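The week the left arm kept letting go

So I promised a few of you I'd write up the dustpan saga, and it's June already, so I'd better get on with it before I forget the parts that make me look silly.

Quick catch-up if you're new. I help look after a two-arm tabletop setup at a small workshop in Warndale. Our long-running job is cleanup: one arm holds a dustpan, the other one picks or pushes bits of junk, and everything ends up in a lined tray. It sounds like nothing. My mother still asks why two arms need a whole afternoon to do what she does in nine seconds, and I don't have a great answer for her.

Anyway, the fault. Run 642 was going along nicely, I was eating a sandwich, and the left arm just opened its gripper. No error, no beep, nothing on the screen. The dustpan tipped, the handle smacked the mat, and half a load of foam went everywhere. The right arm carried on with its plan like nothing had happened, came down where the dustpan used to be and pressed straight into the mat until the force limit kicked in. It makes an awful noise when that happens. I hit the stop button so hard I hurt my palm (yes, really, I had a little bruise).

My first guess was the handle. It's smooth plastic and it had been slipping a bit, so I wrapped some grip tape around the fingers, felt very clever, and started again. It dropped the dustpan four runs later.

My second guess was the gripper firmware, and I'm going to skip over that whole evening. I reinstalled it twice and got the exact same behavior, plus a headache.

Then Tharindu Saha came by to pick up a power supply and asked if it always dropped at the same spot. I said no, it was random. He asked if I'd checked. I had not checked! So we pulled the logs, all 3000 lines of them for that one session, and went through them with a pot of coffee. And there it was. Every drop lined up with the same move, where the left wrist rolls over hard to tip the dustpan toward the tray. On that roll the gripper went offline for 261 milliseconds, came back, and did what it does at every power-up, which is open its fingers all the way.

Which I knew! I knew it opened on power-up! I'd watched it do that every single morning and never once thought about what it meant with something in its hand.

The dropout was the cable. We'd strapped it tight enough near the wrist that the roll tugged on the plug, just barely, and only at the far end of the turn. If you wiggled it by hand it was fine. If you ran the arm at half speed it was fine. At full speed, it let go about as often as it felt like it. Pranab Bhattacharjee, who built most of our wiring, took one look and said a word I won't put on here, then cut the strap off and gave the cable a nice fat loop.

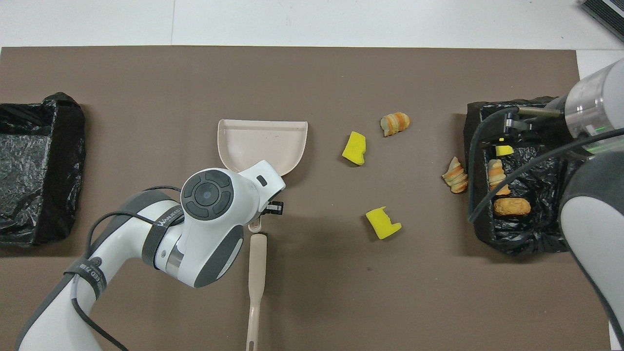 Back at it, dustpan in the left arm and a few bits of foam still to go.

The loop was the easy half. The part that bugs me is the safety side, so let me go on about it for a second. Our right arm had no idea the left one had lost its grip. With a dustpan and some sponge, fine, you sweep up and try again. But I lean over that table all the time to reset things, and I'd gotten pretty relaxed about having my hands in there while the arms were "just holding." I don't do that anymore.

What we changed, for anyone with a similar setup:

The gripper now stays where it is when it powers up. It only opens when it's told to. This was one checkbox in the settings and I'd rather not talk about how long it had been sitting there.

If either gripper goes offline, even for a blink, both arms stop.

Hands stay off the mat until the arms are disabled. Pranab put a sign on the wall about it, with my name on it, in red.

We also run the wrist roll twenty times at full speed before the first job of the day and watch the log. It's boring, but it takes less time than making the coffee.

As of last night we're on run 951 with no drops since the new loop went in. I'm not calling it fixed yet — I said that after the grip tape too, and Tharindu has it in writing. Next thing on my list is the right arm's cable, which is strapped by the same person (me) in the same mood, so I'm going to go over that one with a flashlight before I trust it.

If your gripper does something different on power-up, leave me a comment with the model. I'm curious how many of them open by default.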